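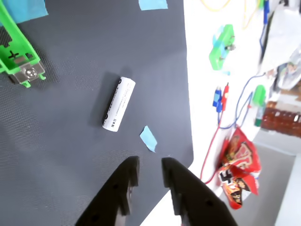
コンドヴィル生活用品研究会 電池・小物整理班

家庭における円筒形電池の保管と作業台の整え方について

平素より本ブログをお読みいただき、厚く御礼申し上げます。今回は、私が四月から取り組んでおります電池の整理と、その際に用いる作業台について記します。研究会の班の頁をお借りしておりますが、内容は筆者個人の見解であり、会の公式な指針ではございません。

きっかけは、自宅の引き出しを点検したことにあります。懐中電灯、置時計、古い計測器などに使ってきた電池が、未使用のものも使用済みのものも区別なく、同じ菓子缶に納まっておりました。白い無地の外装に小さな黒い文字が印字されただけの電池も含まれ、一見しただけでは種別の判断がつきません。外形の似た円筒形の電池であっても、電圧や充電の可否は異なります。印字を読まずに機器へ装填することは、厳に慎むべきであります。

そこで、整理にあたり次の手順を定めました。

一、電池は一本ずつマットの上に置き、印字を確認する。
二、種別と確認した月を帳面に記入する。
三、外装に破れや膨らみのあるものは、その場で別の容器に移す。
四、使用済みのものは両極を絶縁テープで覆い、自治体の回収方法に従って出す。

帳面の様式は、同じ班のドロシー・フェアクロー氏が作成されたものを拝借いたしました。備考欄が広く、容量の表記をそのまま書き写すことができます。たとえば「3000mAh」とあれば、単位まで省かずに記入いたします。後日読み返した際、数字のみでは何を指すのか判然としないことがあるためです。

作業台には白い天板の机を用い、その上に濃い灰色のマットを敷いております。天板に直接置いた円筒形のものは、わずかな傾きでも転がります。表面に細かな織り目のあるマットであれば転がりにくく、白い外装の電池は色の対比によって見失うこともありません。反面、黒い小ねじの類は見つけにくくなりますので、そちらは浅い白皿に受けることといたしました。

マットの位置決めや目印には、水色の養生テープを使用しております。ちぎった小片を貼っておくだけでも目印となり、剥がした跡もさほど気になりません。ただし、長期間貼ったままにすると糊が残る場合がございますので、月に一度は貼り替えることが望ましいと考えます。
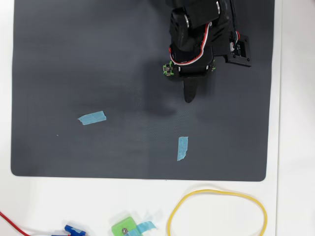

マットの大きさにつきましては、天板の縁が周囲に残る程度のものをお勧めいたします。天板いっぱいに敷きますと、帳面を置いた際に端が浮き、書きづらくなります。また、角が丸く仕上げられたものは、四角いものに比べて角がめくれにくいように感じております。手入れは固く絞った布で拭き、平らな場所で陰干しする程度で足ります。

保管場所については、現在も検討を続けております。当初は台所の上棚を予定しておりましたが、調理中の熱が気にかかり、廊下の収納へ改めました。収納箱は内寸の幅が134ミリで、仕切りを入れて5列に分けております。金属製の鍵や硬貨を同じ箱に入れることは避けてください。

なお、レナ・クラフチク氏より、充電式電池のみ別の箱とすべきとのご指摘を頂戴いたしました。もっともなご意見であり、次回の整理の折に改める所存です。箱が届きましたら、仕切りの寸法とあわせて改めてご報告申し上げます。

閲覧数 1409 コメント 3件

シャーリー・ホロックス
拝読いたしました。拙宅でも菓子缶に入れたままでしたので、早速確認いたします。絶縁テープの幅に決まりはございますか。

筆者
ホロックス様 コメントをありがとうございます。極の全体が覆われれば幅は問わないと存じますが、お住まいの自治体の案内を優先してください。

タンコ・アデビシ
私は緑色のマットを使っております。黒いねじも見やすいですよ。

お問い合わせ | © コンドヴィル生活用品研究会 | ページの先頭へ戻る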